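Teaching a small printed arm by hand vs. remote – is either worth the time?
Hobby Robotics > Arms and Grippers

gritplate
We have a printed six-servo arm on the big table at the Rutwood shop and I've spent most of my Sunday trying to "show" it one job: go to the bird, close on the bird, lift. I'm driving it from a second arm, same geometry, and recording joint positions as I go. The pitch from everybody is that you show it the task a few dozen times and it picks up the idea. Color me unconvinced. My demos look fine when I play them back, but move the bird a couple of inches and it goes for where the bird used to be.
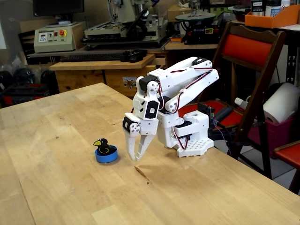

Jaws open, short of the bird. I always come in from this side.

Before I record another 500 of these, has anyone here gotten past the "replays my own motions back at me" stage with hobby servos? I don't mean a video from a lab. I mean on your own table.

slowfeed_62
Short answer, no. Longer answer, I recorded 2,284 demonstrations on a similar arm over one winter, and what I have is an arm that's decent at one corner of one table. I could have scripted that in an evening. If the part is always in the same spot, use waypoints and go home early.

prosska_user
Disagree with slowfeed. You say you always come in from the same side – well, there's your problem. If every demo starts at the same pose and approaches from the right, that's all it has to learn from. I use the Prosska logger and it will nag you about start pose spread. Annoying, but it got me to vary things. Move the target every time. Start high, start low, start on the wrong side of it.

gritplate
I hear "vary it" a lot. Vary it how much? Nobody selling this stuff will give you a number. And every bit of variety I add makes my own driving worse, so now the data is more varied and also sloppier.

hexkey_again
Try moving it by hand. Torque off, grab the wrist, walk it through. You feel the contact that way, which you can't with a second arm unless you've built in force feedback. I did all my early stuff that way and the paths were a lot cleaner.

slowfeed_62
Until you look at your camera footage and half of it is your forearm. If you're training from video at all, hand guiding is out. And those printed links flex when you push on them, so the joint readings while you're holding it up are not the same ones you get when the servos are carrying the load. I tried it for a week.

hexkey_again
They flex either way. Mine has a support spring on the shoulder and I mask my arm out of the footage. It's not perfect but it isn't "out" either.

gritplate
Masking is one more thing to go wrong, but okay. Here's my bigger complaint. With the leader arm I have no depth sense at all. I stand off to one side, and the last inch down to the table is pure guesswork. I stop short, creep, stop, creep.

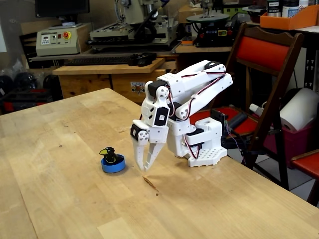
So the recording is full of hesitating, and I assume that whatever gets trained on it is going to hesitate in all the same places. Should I be cutting those pauses out? I've seen people say trim them and people say never touch the raw data, and both camps sound very sure of themselves.

prosska_user
Trim dead time at the start and the end. Leave the middle alone. If you're creeping on every single run, that's a practice problem, so throw out your first batch completely and record again once your hands know the arm.

cultcombe_bench
Lurker from the Cultcombe group. We went through this same argument in July. Two of us recorded the same pick, one by hand and one with a leader arm, and I'll be fair, the results were close enough that we're still fighting over them. What made a bigger difference was target height. Anything low to the table was miserable to demonstrate with the leader. Tall things were easy.

gritplate
That matches what I'm seeing. I switched from the bird to a little blue plastic cap, upside down on the wood, and getting a finger on each side of something that low takes me three or four tries.

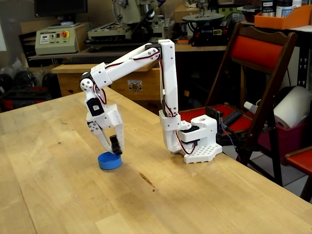

I did put a rubbery pad on one fingertip and left the other one bare. Jury's out. If anybody has run two padded fingers against one, I'd like to know, because changing the gripper halfway through a set seems like a good way to ruin the set.

slowfeed_62
It is. Ask me how I know. Pick a gripper, freeze it, write down the servo offsets, then record. If you swap a tip, start a new folder and don't mix them.

prosska_user
Mixing is okay if you label it. I've got 2,739 episodes across two fingertip versions and it trains.

slowfeed_62
"It trains" and "it works" are two different claims. What's your success rate with the object someplace it's never been?

prosska_user
Better than yours with waypoints, if the object moved.

slowfeed_62
So no number.

hexkey_again
You two do this every time. OP, get the Adams calibration sheet out of the files section and run it before your next session. Printed horns slip a tooth and you won't notice until your good demos and your bad demos are off by the same few degrees. Check the shoulder first. Also tie that cable loop up before it finds something to catch on.

gritplate
Ran the sheet. Shoulder was off, elbow was fine. So everything from this morning is suspect and I'm starting over. The plan is the cap only, one gripper, a new cap position every run, and I'll swing around and approach from the far side on half of them. I'm stopping well before 3,000 though – if it can't find a cap by then I'm scripting it.

cultcombe_bench
Put a second camera down low, level with the table. It helped us with the last inch more than practice did. Drive off the low view and ignore the arm itself.

gritplate
Okay, that one I'll try. I have a spare webcam. Still not expecting much, but I'll post the misses along with the hits.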